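Bits and bobs for the computer bench

I've been fixing up old PCs in the back bedroom for years (my own, the neighbours', anything that turns up really) and the thing that used to drive me mad was small parts wandering off. So here are a few habits I've picked up, mostly the hard way!

Give every loose part a home before you pick up a screwdriver. An egg box does nicely for screws, one dip per stage of the job, and I write the stage on the lid in pencil. My last strip-down came to 17 screws and every one went back where it belonged, which must be a first for me.

Processors are the ones I fuss over. Don't leave one lying face down on the bench, and please don't pop it in your shirt pocket. I like a holder that grips it at the corners, so you can lift it by the edges and keep your fingers off the underside. If you know anyone with a 3D printer, it's a lovely little job to ask for.

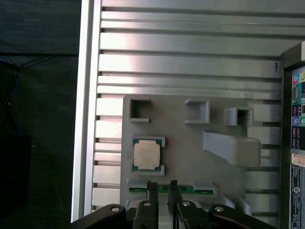
A processor sitting in its corner cradle, with square pockets along the top of the plate.

Bolt the holder down if you can. Slotted aluminium is brilliant for a bench top, because you can slide things along until they suit your reach. It does collect fluff in the grooves, though, so I run an old toothbrush down mine every Monday before I start on anything.

For old thermal paste I use a coffee filter and a dab of isopropyl. Kitchen roll sheds, and then you're picking bits off for ages. Wipe gently, from the outside in, and leave it to dry while you put the kettle on. Seven minutes is plenty.

Cables next! I save the wire ties off bread bags and wrap up anything I'm not using. Flurnness do a tub of 148 reusable ones if you don't get through much bread, and the short ones are handy for fan leads too.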